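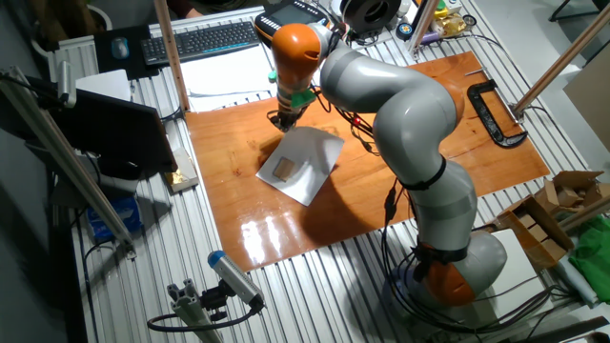

July 25, 2025

Notebook, display shop. Bontu, skip to the bit on the sand tray if you're short of time, the rest is me thinking out loud.

Spent the morning on the parachute rig for the open day. The families' association wants kids to be able to drop a little canopy off the gantry and see it come down near a target, which sounded easy when I said yes to it back in the spring. The first canopy (the Huvo nylon, the thin stuff) opened late and slapped the figure into the mat. The second one, same pattern but with the vent hole opened up a bit, came down beautifully and then drifted straight into the side curtain. I ran 12 drops with that one and most of them went left. There's a draft from the roller door, I could feel it on my neck, so I closed the door and did 2 more and they both still went left! So now I suspect the lines. I tied them late yesterday and I wasn't measuring very carefully.

Tomorrow: cut all the lines against the same nail, mark them, retie. Don't trust the knots I did yesterday.

Weight of the figure is fine. I tried one of the heavier ones that Kanaan sent over with the sample box and it comes down too fast for small kids to follow, and it has a pointy helmet besides. Back in the box it goes.

Sand tray. We have the bridge-laying model to finish, and the span is still sagging in the middle when the toy truck sits on it. Bontu Derese thinks I should just double the deck strips and be done with it. I think the hinge is the problem -- you can wiggle it with one finger -- and doubling the deck only makes it heavier to lift. We argued over it at lunch in a friendly way and agreed to try the hinge first, with a brass pin through it in place of the bolt. If it still sags after that I'll do the strips and buy the coffee.

Also the tray leaks sand at the back left corner. Tape held for an hour or so, then didn't. Needs a proper bead of sealant and a night to cure, so whoever is last out, please do not fill it again until I've had a look.

Paint: the Plikero olive goes on nicely but dries a lot darker than the lid. I did the ration crates in it and they look nearly black under the shop lights. Took one outside and it was better, still dark. I'd rather live with it than repaint, the show is outdoors anyway.

Handouts. The printer wants a number by close of business and I said 1000 of the folded map and 300 of the activity sheet, the one with the knots on the back. The regiment's liaison office has to approve the wording on the map first, and they've had it since early July. I called again, left a message, was very polite. The knot drawings are mine and I noticed the bowline is drawn backwards (of course I noticed after sending it). Redrew it, sent the new file, please everyone delete the old one.

Ukix called about the tent floor. They can deliver the panels the evening before and no sooner, so we'll be building the gantry on grass for the rehearsal and moving it after. That means the feet need wide pads. There's scrap ply under the bench by the sink, don't throw it out!

Things I still owe people: the key to the side gate, a drawing of the gantry with the real height on it, and Bontu's good scissors, which I have been using on nylon all day and which probably need sharpening now. Sorry.

Left the second canopy hanging on the hook by the door so it doesn't crease.

We use cookies to remember your settings and to see which pages get read. Accept all | Manage choices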